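From the Bench: Three Gears on a Plate
Stanaton Model Engineers newsletter, Apr 15, 2019

Anyone who came to the September meeting will remember the box of 60 small spur gears that Karim Bennani bought from the Hemberg clearance. Most of them have now been cleaned and sorted by bore. The next job is the beginner exercise, a plain round plate with three pegs and a gear for each. 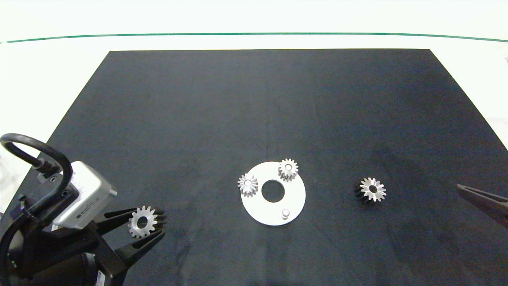 The plate is the second version. The first had no hole in the middle and was awkward to pick up once the gears were on. Meriem Ouali redrew it with a wide opening, and it shows up well on a black mat, where a dropped gear is also easy to find. With two gears on and the third lying beside the plate, the short white peg at the lower right is the one left to fill. We suggest beginners leave that peg for last, as the final gear has to mesh as it goes down. If the teeth clash, lift the gear, turn it by half a tooth and try again — don't press.

A word on placing. One of the gears sits close to the rim and hangs over it a little. Several members asked if this was a drawing error. It was meant that way, so you can turn a gear with a fingertip from outside the plate.
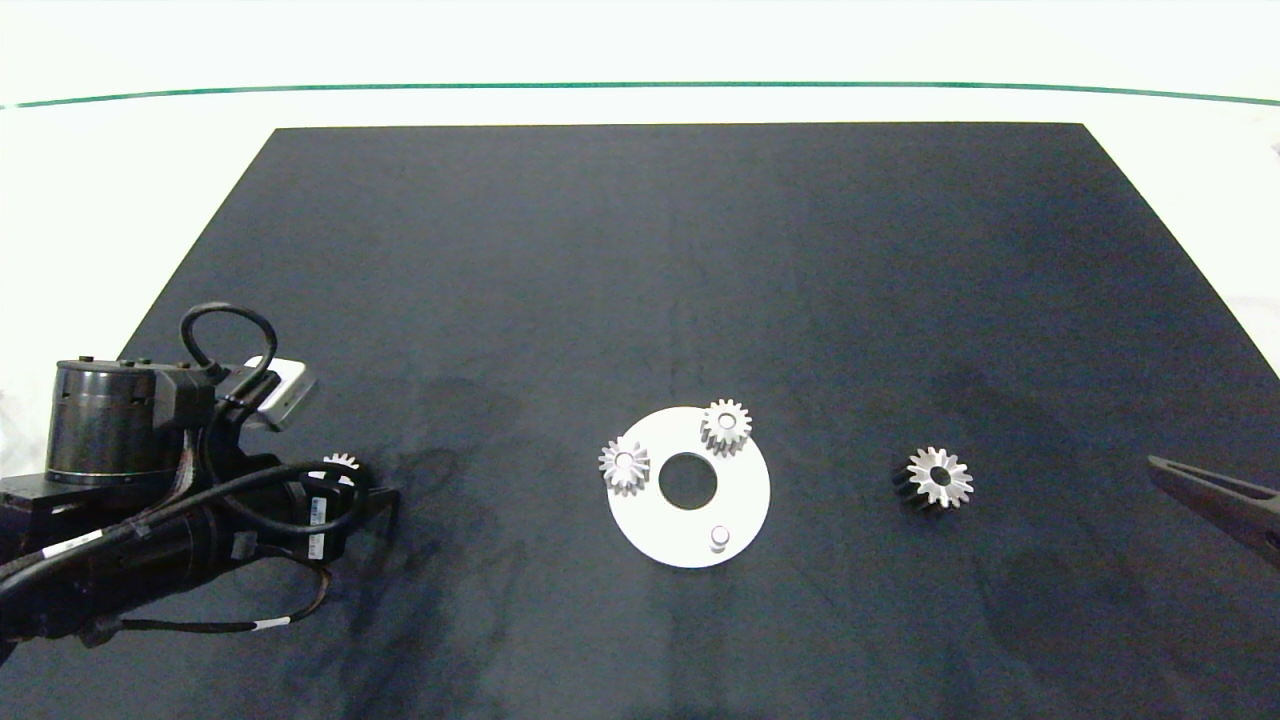 Two gears on their pegs, at the left edge and near the top of the plate.

Before fitting any gear, look at the bore and the teeth under a good lamp. A burr on one tooth will stop the whole set from turning. Hold the gear by its sides and keep your grip off the face. A drop of light oil on the peg is enough, and wipe off what runs out. 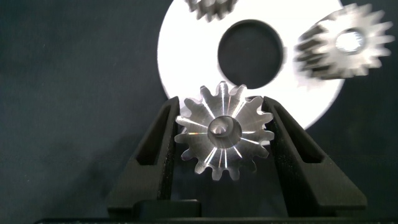 Face of a spur gear, with the raised hub and round bore at the center.

The drawing is in the club folder as sheet 211. Spare plates are in the Wendetti cabinet, second drawer — please sign for what you take. Members who would like a set to keep at home should give their names to Karim before the next meeting.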